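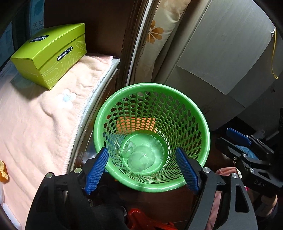 ## 3. Emptying the bedroom wastebasket

Okay, trash time! I do this on Sunday, before I touch the bed, and it takes me nearly 6 minutes.

1. Look in from the top first. Small stuff hides at the bottom.
2. Take out any plastic cups by hand and set them aside for recycling.
3. Tip the rest into the big kitchen bag – slowly, please.
4. Wipe the inside with a damp cloth, then go around the holes (an old toothbrush is great for this).
5. Let it air-dry for 30 minutes and put it back by the bed.

**Note:** If a cup still has a drink in it, pour that out in the sink first. A basket with holes won't hold a spill!

**Caution:** Keep the wet basket off the blanket.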